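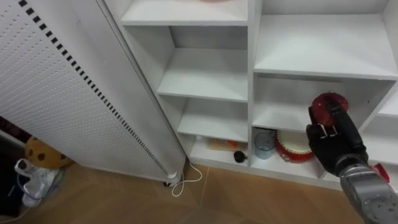 Mano Zaltton

La mano Zaltton es una pinza robótica de varios dedos, de acabado negro mate, desarrollada por Targate para brazos de servicio. En los ensayos comparativos de Stadside, dirigidos por Roland Catterall, se midió frente a la pinza Leung, de 2 dedos paralelos, en tareas de agarre ante estanterías domésticas.

Método de ensayo

Cada efector completó 500 ciclos con objetos redondeados, entre ellos uno rojo que los dedos envuelven por su parte inferior. La cámara y el controlador fueron comunes a ambas series.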